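Progress report to the Rindmont Fund: Tindby, series one

Reporting period: January to June 2025

We have a full season of scripts! When we last wrote to you, Tindby was a pilot, a map of the island and a great deal of hope. All six episodes have now been through a second draft, and the last of them reached the Fund's reading panel a fortnight ago.
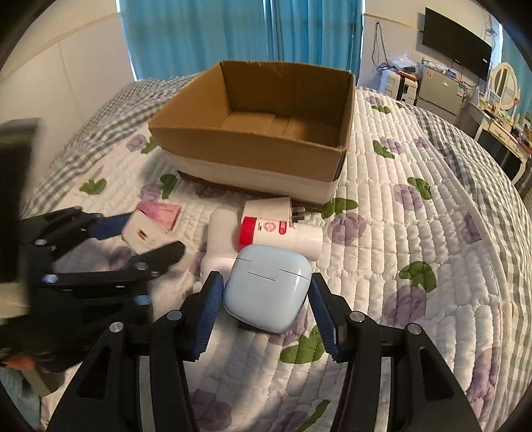
Report by the series producer, Derkulura Pictures

For anyone new to the project, Tindby is a supernatural drama set on a ferry island where the dead come back for one night a year and expect their dinner. It is funny, it is sad, and by episode four it is properly frightening. Your development grant has paid for the writers' room, the creature tests and the first casting sessions.

Scripts

The room sat for longer than planned, and I'm glad it did. Episode three used to be a flashback to the wreck of the Tomoana and it stopped the story dead. We have broken it up and spread the wreck across the whole season, so viewers meet the ship in scraps, the way the islanders talk about her. The finale now runs to 47 pages and takes place almost entirely in the ferry waiting room. It is the best thing we've written.

Episode five still needs work. The lighthouse keeper's daughter disappears from it for too long, and the readers' notes said so quite plainly. A third draft is under way.

Casting

We saw 125 actors for the four lead parts, many of them by self-tape, and the standard was very high. Two leads are agreed in principle. The part of the grandmother is open, and we would like to meet a few more people before we settle - she carries the first ten minutes of the series on her own.

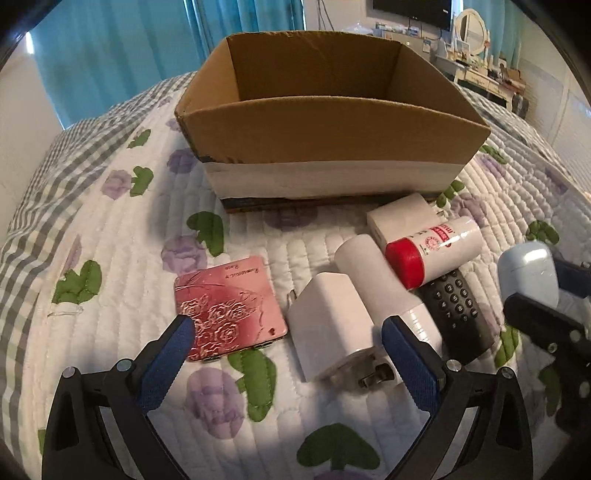

Creature and make-up tests

The returning dead were the thing that worried us most on paper. We tried full prosthetics, then partial, then almost none. The lightest version won easily: a little grey at the hairline, salt on the clothes and a very still way of standing. It is cheaper too, and takes far less time in the chair.

Audience work

A read-through of the pilot in the town hall brought in more than 4000 pounds for the local lifeboat fund, and the questions afterwards went on until the lights were switched off. People wanted to know what the dead eat. (We do have an answer. It's in episode two.)

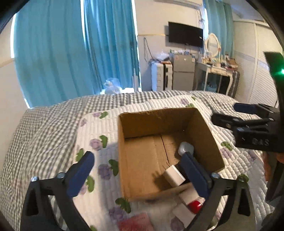
4 minute read

Budget

Development spending is within the agreed figure, with an underspend of £1096 on the make-up line. We would like to move this to the script line to cover the extra draft of episode five, and a short request is attached.

Next steps

Episode five goes back to the panel as soon as the draft is ready. After that we scout the harbour locations, finish casting and put together a shooting schedule, which depends heavily on the winter ferry timetable - we need the boat for three nights in a row and have asked the operator for dates. The composer's first sketches are also due, and I will send them on with the new script.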